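Se buscan evaluadores escépticos para un estudio de replicación en manipulación robótica

Skomonbridge, 13/12/2023

El grupo de evaluación de Skomonbridge abre convocatoria para participantes externos en Drevano, un estudio que intenta repetir un resultado que a varios de nosotros nos cuesta creer. El método Dredine sostiene que una política de control entrenada con unas pocas demostraciones humanas se generaliza a tazas de forma, color y material distintos, colgadas en un soporte o retiradas de él. Los vídeos que acompañan al trabajo son muy bonitos. Las tablas, bastante menos: no se dice quién decidió qué contaba como éxito ni cuántos intentos se descartaron por «fallo de montaje».

Nuestra primera tanda interna consta de 223 ensayos. Dos personas del equipo los puntuaron por separado y no se pusieron de acuerdo ni en lo básico. ¿Es un éxito una taza que queda en el gancho pero toca a la de abajo? ¿Y una que el brazo suelta y vuelve a coger? Selina Strebel decía que sí a lo segundo; Mudassar Shaikh, que de ninguna manera. Con ese margen se puede publicar casi cualquier porcentaje.
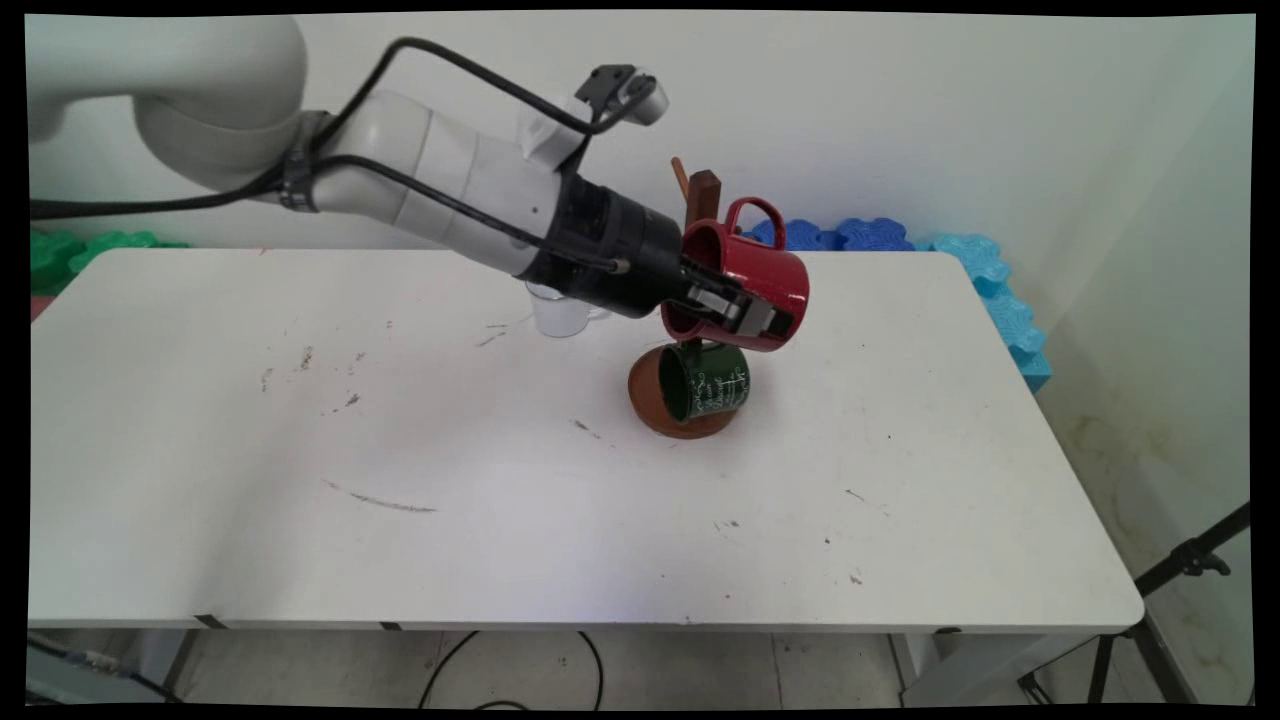

Por eso queremos que puntúe gente sin nada que ganar con el resultado. Buscamos 8 personas. Cada una verá grabaciones de los ensayos sin saber si el brazo lo controla la política aprendida o un operador humano, y anotará agarre, orientación de la taza, contacto con otros objetos y estado final. Después habrá una sesión presencial en el laboratorio, en la que los participantes elegirán ellos mismos la posición inicial de las tazas. Sospechamos que ahí se caerá buena parte de la supuesta generalización, pero la hipótesis está registrada en los dos sentidos.

Qué pedimos

Ser mayor de edad y leer español con soltura (el protocolo de puntuación tiene 7 páginas y hay que leerlo entero).
Disponibilidad para 2 sesiones, una en línea y otra presencial.
No haber trabajado con los autores del método ni con Le Goff, que cede parte del material.
No hace falta saber programar. Quien venga de la robótica puede presentarse, aunque preferimos un grupo mixto.

Qué ofrecemos

Compensación por sesión, gastos de viaje y acceso a todos los datos, incluidos los intentos fallidos. Quien lo desee figurará en los agradecimientos. No ofrecemos coautoría ni certificados de formación, y tampoco prometemos que el resultado vaya a ser interesante.

Las puntuaciones individuales se publicarán anonimizadas en junio, salgan como salgan. Si el método funciona como dicen, lo escribiremos así, y a Brigitta Marti le tocará pagar una cena.

Cómo apuntarse

Basta con un mensaje breve a Domenica Oberholzer, a través del formulario de contacto del grupo, con el asunto «Drevano, evaluadores». Indique su ocupación y cualquier relación previa con empresas del sector. No envíe currículum. Las dudas sobre privacidad o sobre el consentimiento las atiende Aaliyah Grewal por la misma vía.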